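Wivow: a word list for the kitchen

Hi! I'm Iida Ruotsalainen, and this is my little pile of kitchen words in Finnish and English. I started it when I was trying to follow my grandmother's recipes and kept running into words my phone dictionary had never met (try looking up dialect names for a ladle, I dare you).

What's inside: 400 entries in words.csv, one per line, plus 37 longer notes in notes.txt. Columns are word, meaning, region and source. If region is blank, I don't know it yet. Babar Tarar checked the English side and fixed a lot of my spelling, thank you Babar!

Known problems: the Koskela entries still have old spellings, and 2 of the baking words are in there twice. I'll get to them in February, I hope. Please don't sort the file in a spreadsheet, it eats the umlauts.
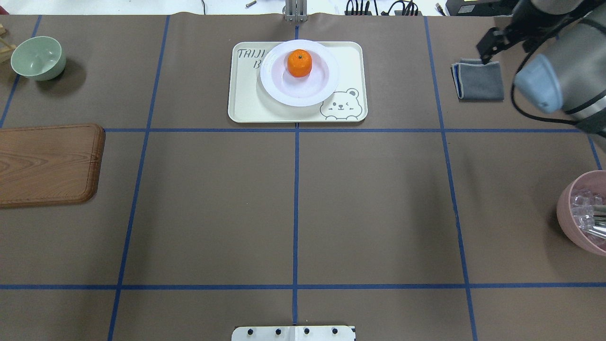
Entry "plate": a round white one, on a cream-colored tray.

License: do what you like with it, just keep my name in the file. Corrections are very welcome, so open an issue and tell me where you heard the word.

Last updated January 18, 2019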